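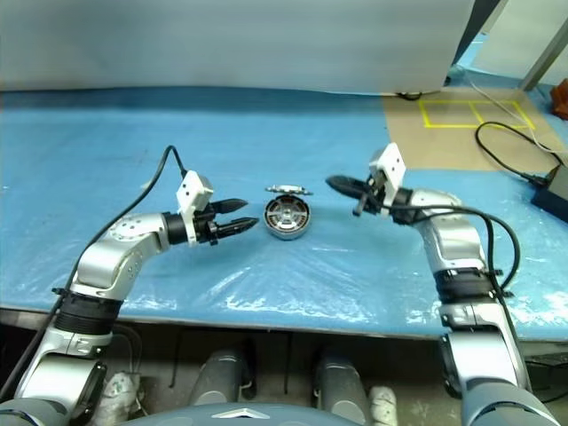

Slide 1. Two arms at the table, with the round metal piece between them.

Speaker notes — Azlan Latuheru
Talk: Table rules for two-arm work
Time: 30 minutes, the last 12 for questions

Say good morning and thank the Gastel people for the room. Speak slowly. Last time in May I was too fast and the people in the back row had to ask for the page numbers.

Opening. I want to talk about the table. Most safety papers we read are about the fence, the stop button and the speed of the arm. These are important and I will not repeat them, the Goron course covers them well. My subject is the smaller rules, the ones we agree between ourselves before an arm is allowed to touch a part. At Jugah we have 11 of them on one sheet of paper. Today I will go through four, the ones that caused the most discussion.

Slide 2. Rule one, the cover sheet.
If a table has a plastic cover, the cover is part of the setup and must be written in the setup record. Write the color, how it is fixed, and when it was last changed. A wrinkled sheet gives bright reflections, and a reflection can look like an edge to a camera. We do not demand that the sheet is perfectly flat. We demand that the operator looks at it through every camera before the first run, and writes down if a bright patch is close to the part.
(Pause. Ask who in the room uses a cover. Usually many hands.)
Somebody may ask if a matte cover is better. My answer: probably yes for the cameras, but we have not tested it long enough to make a rule from it.

Slide 3. Rule two, two grippers and one part.
Go back to slide 1 for a moment. When both grippers point at the same small part, the written plan must say which one moves first and which one waits. It sounds too simple. At Moko we had two operators, each one sure that the other side was the holding side, and they had both worked there for years. So the plan has one line for this, with the words "holds" and "works", and left and right are always meant from the robot's side of the table. Please do not write "my left".
A part with a lid needs one more line: is the lid open or closed at the start. If the plan says closed and you find it open, you stop and ask. You do not correct it quietly with your hand.

Slide 4. Rule three, cables.
A cable that makes a big loop above the gripper is normal, the wrist needs this length to turn. The rule is about checking. Move each wrist slowly to both ends of its planned travel and look at the loop the whole way. It should not touch the part, the other arm or the cover. Do this again after any change of gripper, also when the new gripper is the same model.
Cables on the floor are a different item and belong to the room inspection. I mention it only because people mix the two lists, and then each list has a hole in it.
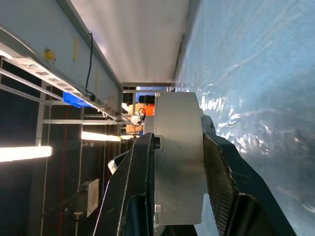
Slide 5. Rule four, what the wrist camera sees behind the work.
We plan the table very carefully and then we forget the rest of the room. But a wrist camera turns with the wrist, and it looks at lamps, shelves, tape on a panel, a bin, whatever is there. So the operator writes a short background note at the beginning of a shift. Three or four lines is enough. Which lights are on, what stands on the shelf, is there a strong color near the table. If something is moved during the shift, add the time, for example 2:15 p.m., and the thing that was moved.
Some colleagues at Gastel found this rule heavy. I understand them. My proposal is that they try it with the short form, which fits on half a page, and tell me which lines they never use.
Same rule, second part: look at the fingers themselves. The left and the right finger may not be the same material. Write down what is mounted, with the side, and never write only "standard fingers". This word had three different meanings in our own records.

Slide 6. Who signs.
The person who runs the arms signs the sheet. The supervisor does not sign for him or her. If two people share a shift, both sign and both put the time when they took over. A blank line is allowed if the reason is written next to it. An old sheet copied with a new signature is not allowed — I had to send some of these back, and I did not enjoy it.

Slide 7. Open points.
How long do we keep the sheets? Jugah keeps them until the setup is taken down, Moko keeps them longer. I would like to hear opinions.
Do we need a translation? The English is simple, but I think the stop conditions should be in the first language of each operator.

If there is time left, show the half-page form on the projector and fill it in together with one person from the audience. Bring printed copies, and pens that work.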